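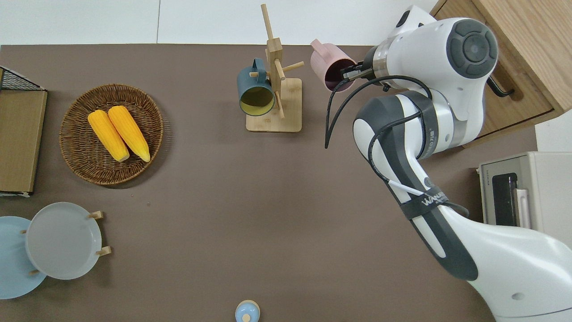

How do I get on the agenda to speak at a school board meeting?

Most boards set aside time for public comment at every regular meeting, and you get a slot by filling out a speaker card, either online beforehand or at a table near the door when you arrive.

I was so nervous the first time I did this that I read my notes with the page upside down for a good few seconds, so please believe me when I say it gets easier! I live in the Udmont district, which has 1,969 students and a board that meets in the library at Stockdale Middle School, and I've spoken there on bus routes, lunch periods and (twice) the crossing at Gustgate Road. Your district will have its own rules, but the steps are much the same from place to place.

Step 1. Find the agenda

Look on the district website under "Board" or "Governance." Ours goes up 3 days ahead, usually late in the afternoon, and it can be a long file, so search it for a word or two from your topic. If your subject is listed, write down the item number. If it isn't, you'll be speaking under general comment, and the board most likely won't be able to vote on it that night.

Step 2. Fill out the card

You'll be asked for your name, the item number and sometimes whether you're for or against. In Udmont the online form closes at noon on the day of the meeting, and after that it's paper cards only. Hand yours in before the item is called. I missed my turn once while I was out in the hallway chatting with another parent, and there was no getting it back.

Step 3. Write for two minutes

We get 2 minutes each, and other boards give three, or cut the time down when the line is long. Read your remarks out loud at home with a kitchen timer going. Say who you are, say what you'd like the board to do, and then tell them one thing that happened to your own child or on your own street. Leave out other people's children by name, and leave out complaints about a particular teacher, which have their own process through the principal.

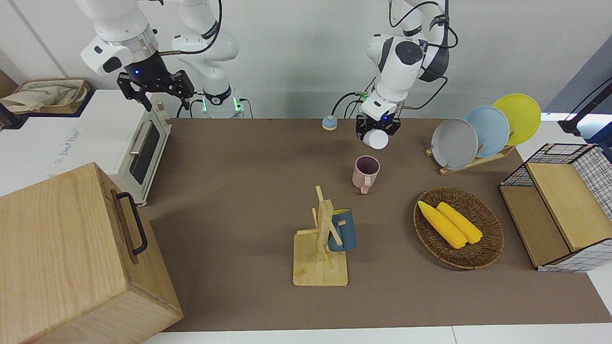

Step 4. Send the longer version by email

Everything you had to cut can go in a letter to the board clerk. Put the item number in the subject line and ask for it to be added to the record. Our form, which runs on a system called Vosolgate, stops at 3,000 characters, so I paste in a short version and attach the rest.

Step 5. On the night

Get there 10 minutes early and bring a printed copy in nice big type. Board members may not answer you, and some will be looking down and writing the whole time, so try not to take it to heart. If you'd like a reply, ask at the end of your remarks for staff to follow up, and make sure your email address is on the card.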